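Chapter 6
Learning in the Right Order: Long Tasks Made of Short Ones

Spelling a word with letter tiles sounds like nursery work. Give it to a two-armed robot and it becomes one of the nicest problems in this whole book! Every single move is easy enough – reach, grip, carry, press down – and yet the moves have to come in the right order, and each one has to leave the board fit for the next. A tile set down slightly askew may do no harm at all until its neighbour arrives.

We call tasks like this sequential placement tasks. In this chapter we follow one method for teaching them, known as Tandirance, from the first demonstrations through to the tests. It learns from people steering the arms, and it splits what it learns into two parts. The first part, the chooser, looks at the board and decides which letter is needed next. The second, the mover, handles the reaching and placing, and neither knows nor cares what the word is going to be.

With "rob" in the slot, the chooser has three letters to read and must work out whether the word is finished or whether more should follow.
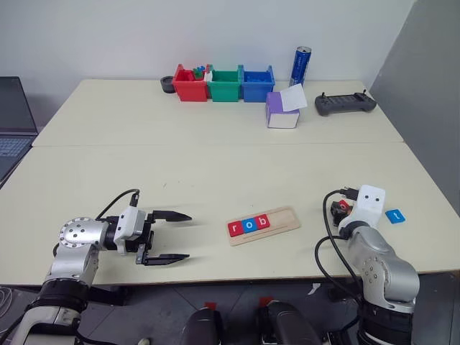 Marisa Marras wanted to know why the chooser should look at the board at all, when a simple counter could tell it how many letters had been placed. It is a very good question, and Section 6.2 is given over to it. The short answer is that a counter believes every placement worked. If a tile slips out, the counter carries on happily to the next letter, while a chooser that looks can go back and fill the gap.

The mover has its own troubles. The board may lie at any angle, so "one place to the right" means something different each time. Tandirance deals with this by measuring every placement from the board's own groove and ignoring the edges of the table. You will meet the sums in Section 6.3, and they are friendlier than they look.

Think, too, about a board that reads only "ro". Either arm might take the next turn, and the method has to settle which one goes and which one waits.
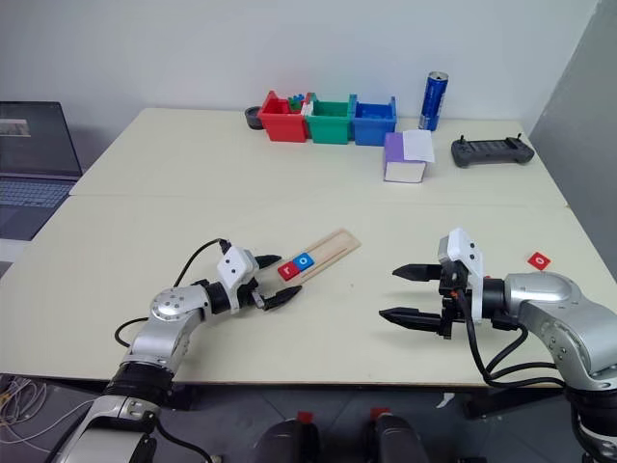 Surely the nearer arm should always go, was Brenda Furnival's reply to an early draft of this chapter, and plenty of readers will agree with her. Try it on paper first. The nearer arm may have to cross the other to reach the slot, and then both are stuck. Tandirance compares the whole path of each arm, from tile to slot, before it picks.

The training set used in this chapter holds 3,000 demonstrations, and we shall also train on a smaller set of 1,000 to see what is lost. I won't spoil the result, but do make a guess now and write it in the margin. Before going on to Section 6.1, you should be comfortable with the idea of a policy from Chapter 5 and able to turn a position measured from the table into one measured from the board.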